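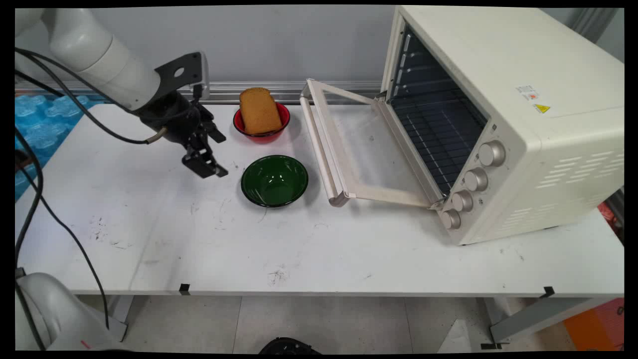 Ticket opened by Igor Urban, Brurnbridge kitchen room. Subject: toaster oven toasts unevenly, and the door feels loose when lowered. The complaint came in after the breakfast session, where bread from the left of the rack was pale and bread from the right was close to burnt. I went through it on the white table where the oven normally stands, with the door folded all the way down and the wire rack in place. The slice in the red bowl is the color we want, golden brown, and I am using it as the reference for everything below. The green bowl is for scraps. Please don't close this ticket until the second rack has been tried.

Status: open
Priority: low
Location: Brurnbridge, kitchen room, white table
Reported by: Samuel desk

Entry 1
Unplugged the oven and let it cool. Pulled the rack and checked it on a flat counter. It rocks slightly on one corner. Bent it back by hand, better but not perfect. Crumbs had collected behind the rack rails on the left side. Brushed them out and wiped the rails with a damp cloth.

Entry 2
Door. The handle is tight. The play is in the left hinge, where one screw had backed out by 2 turns. Tightened it. The door now comes down level and stays down. Going up, it still drags a little over the last bit before it shuts. I did not oil it. The Cusato sheet says no oil on the hinges, so leave it dry.

Entry 3
Test toast, two slices, rack in the middle position. Left slice lighter than right, but closer than before. Swapped the rack end for end and ran it again. The lighter slice stayed on the left, so the bent rack is not the whole story. Could be the heating element, could be the door letting heat out on that side – I can't tell which yet.

Entry 4
Question from the Samuel desk: are the knobs reading right? Checked the timer against the wall clock. Set to 15 minutes, the bell went after about 46 seconds too long. I would not chase that. The other knobs turn freely and click where they should.

Entry 5
Question from Nodarano: is the table all right to keep using? They had heard the top was in bad shape and wanted to know if it should be replaced before September. Went over it with a cloth and plain dish soap. Most of what people complain about is old scuffing and it doesn't lift.
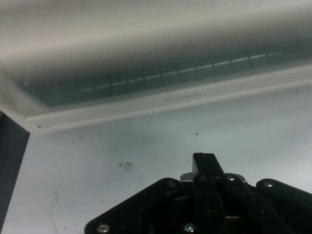
Table surface, with the faint round smudge and small dark specks.

No cuts or lifting that I could feel, so the table stays. If anyone wants to try a stronger cleaner on the round spot, test it near an edge first and write down what you used.

Entry 6, 6th June
Second rack requested from Cusato. Until it comes, the oven can be used, one slice at a time, placed right of center. Keep the door closed while it heats and lower it by the handle only. Empty the crumbs after each session – that was skipped for a while, going by what I brushed out.

Still to do:
Try the new rack in the middle position
Repeat the two-slice test and compare both sides
Check the left hinge screw again

Assigned to: Igor Urban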